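Household Care and Maintenance
Unit 6 handout: Laundry areas, removable parts, and the claims people make about them
Instructor: Lambros Ververidis
Revised January 3, 2026

Read this before the practical. Bring it with you, because I will not be printing more.

1. What this unit covers

Last time we did kitchens. This unit covers the laundry corner: the washer itself, the floor it stands on, and the plastic pieces that end up near it, such as tubs, tanks, covers, vents and filter housings. Most of you will be cleaning in other people's homes, where the manual is long gone and the owner has firm opinions. I would like you to arrive with fewer opinions than the owner.

A good part of what circulates on this subject was written by people selling something. I have tried to mark which advice I trust, which I follow out of habit, and which I think is nonsense.

2. The "2,000 hours" business

You will hear that a door gasket is good for 2,000 hours of washing. I spent an evening trying to find where this comes from. The Stamatopoulos course reader says 2,000 and cites the Ilden care booklet. The Ilden booklet says 2,000 and cites nothing. An older edition of the same booklet says 1,588, a wonderfully exact number, also with no source. I would not repeat either one to a client. Look at the rubber. If it is cracked, sticky or torn, it needs replacing, and if it isn't, leave it alone.

3. Gaskets

Pull the fold back gently with two fingers and wipe inside it with a damp cloth. Go all the way around, including the bottom, where lint and coins collect. Dry it. Leave the door ajar if there are no small children or pets in the home.

Vinegar: I get asked every term. Some manufacturers say it is hard on rubber over time and some cleaning blogs say it is the only thing you need. I use warm water and a little dish soap and have yet to see the case for anything stronger on ordinary grime. Established mold is a different problem, and a stained gasket may stay stained after it is clean. Tell the client so before you start.

4. Floors under and in front of the machine

Wood and wood-look floors are common in laundry areas now. I think this is a poor idea, but you are not there to redo the floor. Points to watch:

Seams. Water sitting on a seam does more harm than water on the face of a board. Wipe with the direction of the boards, then dry.

Steam mops. The Clusteck leaflet in your folder says steam is "suitable for all hard floors." I don't believe it. Ask what the floor is, and if the client doesn't know, don't use steam.

Dragging. Never walk a washer forward on a wood floor by yourself. If it has to move, that is a job for 2 people and a mat.

5. Containers and fitted parts

This is the section where students break things. Clear plastic shows every scratch, and the parts people force are usually the ones with a neck, a spout or a small tab.

Before you take anything apart, look at how it sits. Support the larger piece, hold the smaller one by its solid edge, and ease it straight out. If it resists, stop and look for a catch. I have heard "they're designed to take it" from three different salesmen, and I own a cracked Stostetti tank that disagrees.

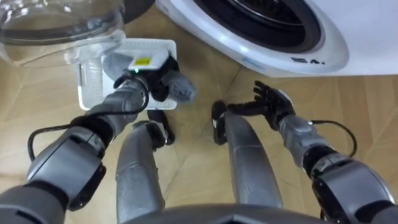 Slotted covers and grilles need a soft dry brush first and water second. Wetting dust in narrow slots turns it to paste, and then you are there all afternoon with a toothpick. Brush along the slots, tap the part over a bin, and rinse it only if you know it is a part that may be rinsed. Paper and foam inserts come out beforehand. Let everything air dry flat on a towel. Hair dryers warp thin plastic, whatever the video told you.

For cloudy plastic, try plain soap and a microfiber cloth. If the cloudiness doesn't shift, it may be how the plastic was made. Plenty of containers are frosted from new, and I have watched a student scrub one for twenty minutes.

Put parts down on a cloth, away from where you are walking. Small white pieces go missing inside a pile of white towels very easily.

6. Reassembly

Refit in reverse order. Check that rims are seated evenly. Run a finger along the join. If a part rocks or stands proud, take it out and start again.

7. For the practical

Bring a soft brush, two cloths and a towel. Write down one piece of advice you have been given about laundry rooms, who gave it to you, and how they could have known. We will go through them at the start. The June group brought eleven and we kept four.

Reading: Stamatopoulos reader, the chapter on rubber and plastics. Skip the sidebar on essential oils.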